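Section 3. Setting Up the Tote Bag Table for Open Day

I've run this table at enough open days now that Shiela Umali asked me to write it all down, so the Ivora crew in the next building can do it without calling me. This section covers the table and the visitor demo. Charging and software are in Section 2, and please do read that one first!

You'll need both hand-held grippers, the clear tray, the tote bag, and whatever small stuff you like for packing (cups and bottles are good, anything that rolls is a pain).

3.1 Before the doors open

1. Wipe the white tabletop and let it dry. I skip the spray cleaner and just use a damp cloth.

2. Check the finger pads on each gripper. A bit of scuffing is fine and you can leave it alone. If a pad is peeling up at a corner, swap it for one from the Fekwood drawer.

3. Squeeze each handle 30 times, slowly, all the way open and all the way shut. It's boring, but a sticky one always shows itself by the end. 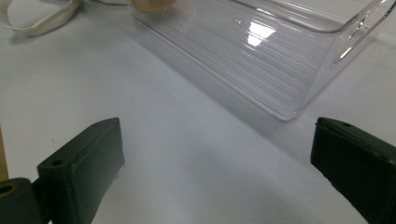

4. Put the tray somewhere in the middle where either hand can get to it. Clear plastic throws back a lot of glare under our ceiling lights, so turn it a little at a time until the bright spots calm down on the preview screen. I usually fuss with this for a good 2 minutes and then give up and call it fine.

5. Lay the tote bag on the left with the opening toward the tray, more or less. It'll get shoved around all day anyway.

Note: Bag handles love to snag on fingers. Spread them out flat if you can, and don't worry if one pops back up.

3.2 Showing visitors how it's done

6. Do one round yourself before you hand anything over. People watch your hands way more than they listen, so go slow and chat while you work - Lorna Cruzado does hers like a cooking show and it's wonderful.

7. Hold one gripper low beside the tray and bring the other one down over the cup from above. Jaws straight down, wrist loose.

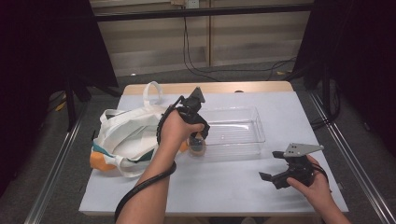 Fig. 3-1. Left gripper over the cup, right gripper open beside the tray.

8. Close gently. First-timers squeeze like they're opening a pickle jar, so I tell them to pretend it's an egg.

CAUTION: Keep the cables clear of your forearms before you reach across the table. If one has looped around your arm, stop, set the gripper down, and unwind it. Don't just tug!

CAUTION: Cables also run across the carpet behind the table. Visitors stay on the near side, and yes, that includes the folks from Zapata who want a peek at the back.

3.3 The bottle and the bag

9. Now the fun one. Stand the bottle up inside the opening of the tote with the cap sticking out, and ask your visitor to get it over to the tray. 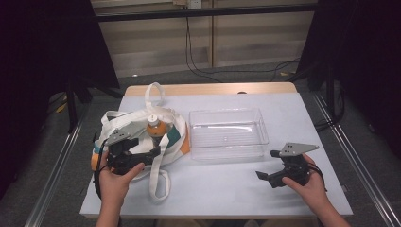 10. Let them try it their own way first. Most people grab for the cap, and a grip lower down on the bottle is a lot steadier, but I like to wait and see if they find that out for themselves. Kids are scary good at this.

11. If the bag comes along with the bottle, have them open the jaws, settle everything back down, and go again. A second person can hold the bag still for very small kids.

12. Reset the table between visitors. With a line of 40 people you'll be tempted to skip it - please don't, a bunched-up bag makes the next turn miserable.

Note: The Brudovitz handout goes on the side table by the door. Extra copies are in the box under it.

For packing up at the end of the day, go to Section 4.

Shares 3 | Comments 2
Open Day Set-Up Guide | Questions? Ask Shiela Umali at the front desk | Back to top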